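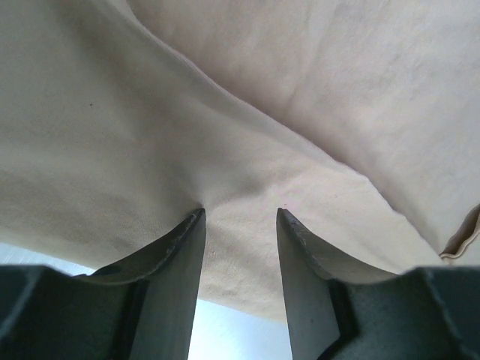
Mervyn Sowerby

Introducción a los materiales textiles
Unidad 7: El tejido de punto y el tejido plano
Aula 204

En la unidad anterior hemos hablado de las fibras y de los hilos. Ahora pasamos a la tela, es decir, a la manera en la cual los hilos se unen para formar una superficie. Hay otras maneras de formar una tela (el fieltro, por ejemplo, no necesita hilo), pero en este curso nos ocupamos de dos.

1. El tejido plano

El tejido plano, que muchos manuales llaman tejido de calada, se hace con dos sistemas de hilos que se cruzan en ángulo recto. Los hilos que van a lo largo del telar forman la urdimbre. Los hilos que pasan de un lado al otro forman la trama. La forma de cruzarlos se llama ligamento, y los tres ligamentos fundamentales son el tafetán, la sarga y el raso.

En el tafetán cada hilo de trama pasa por encima de uno de urdimbre y por debajo del siguiente. En la sarga el cruce se desplaza un hilo en cada pasada y de ahí viene la línea diagonal que conocemos de los pantalones vaqueros. En el raso los puntos de cruce están separados y no se tocan entre ellos; por eso la superficie refleja mejor la luz, pero también se engancha con más facilidad.

Un tejido plano sin elastano se estira muy poco en la dirección de la urdimbre, algo más en la de la trama y bastante más en diagonal. Esta diagonal es el bies. Quien ha cosido una falda al bies sabe que conviene dejarla colgada una noche antes de marcar el bajo.

2. El tejido de punto

El tejido de punto se forma con bucles, que se llaman mallas. Una fila horizontal de mallas es una pasada y una fila vertical es una columna. Cuidado con el vocabulario: en el tejido plano la palabra «pasada» significa otra cosa, una inserción de la trama. En el examen pido que se indique siempre de cuál de los dos se habla.

Distinguimos dos familias:

Punto por trama. Un mismo hilo forma las mallas una después de otra, en horizontal. Es el punto de los jerséis hechos a mano y de la mayoría de las camisetas. Si se corta el hilo, la malla se puede correr.

Punto por urdimbre. Cada aguja recibe su hilo y las mallas avanzan en vertical, con un pequeño desplazamiento lateral. Se deshace con mucha dificultad. Se usa en bañadores, en forros y en visillos.

El punto liso (jersey) tiene un derecho y un revés diferentes, y los bordes cortados se enrollan: los laterales hacia el revés, el superior y el inferior hacia el derecho. El canalé y el interlock están equilibrados y casi no se enrollan.

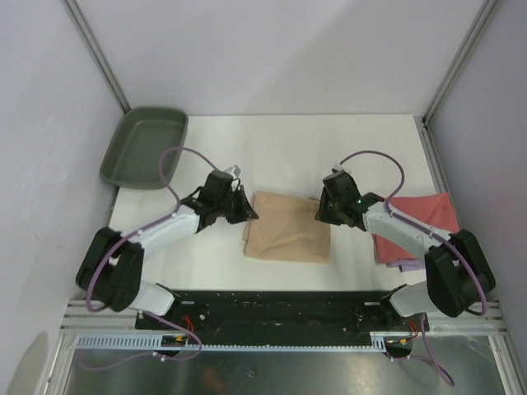

3. La caída y el pliegue

La caída es la manera en que una tela se deforma bajo su propio peso. Depende del gramaje, de la rigidez del hilo, de la densidad y del acabado. Dos telas del mismo peso pueden caer de modo muy distinto, y esto lo hemos comprobado en clase con las muestras de Medrano y de Hakura.

Para medir la caída se coloca una muestra circular sobre un disco más pequeño y se mide la sombra que proyecta la parte que cuelga. El coeficiente de caída es la relación entre el área de esta sombra, descontado el disco, y el área del anillo de tela sin deformar. Un coeficiente bajo corresponde a una tela flexible.

El pliegue es otra cuestión. Cuando doblamos una tela, las fibras de fuera se estiran y las de dentro se comprimen. La lana recupera bien. El algodón y el lino recuperan mal, y por esto se arrugan. En el punto, una parte de la deformación la absorbe el bucle y no la fibra – de ahí que una camiseta de algodón se arruga menos que una camisa del mismo material.

4. Trabajo para entregar

Traer dos retales, uno plano y uno de punto, de 9 cm de lado. Indicar en cada uno el sentido del hilo o de las columnas con un lápiz. Estirar en las tres direcciones (longitudinal, transversal y bies) y anotar los resultados en la ficha.

Anayeli Pacheco y Damián Solís presentan además su ensayo de abrasión, de 3000 ciclos, con la tela Korov. Quien no tiene cuentahílos puede pedirlo prestado a Desta Adugna, en el taller.

La entrega es el 7 de mayo de 2025, en papel.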